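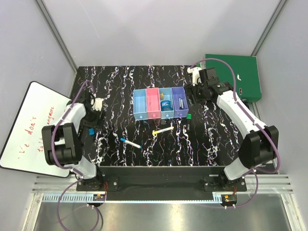 Luvano Two-Arm Recording Cell

Product code 2774

The Luvano is a tabletop cell for recording sorting and tidying examples with two arms. We resell it, we use one ourselves, and we'd sooner you read this before ordering.

What you get
Two arms on mounting plates, a gripper on each, the table, white enclosure panels and an aluminum rail across the near edge. Bins and markers are not supplied. Any office supply store will do.

What the maker claims
Kallinach's brochure says 52 examples will teach a new sorting task. We have our doubts. Dong-geon Choo in our shop recorded 97 of markers going into coloured bins and threw out 19 for fumbled grasps – and that was with one table and one set of bins. Change the bin colours and you should plan on recording more.

Worth knowing
Check cable slack at full reach before every session. The recording software, Pluletti, saves failed attempts alongside good ones, and the sorting is left to you.

Price on request. Ask for Hwa-young Ko, and ask her about the return policy too.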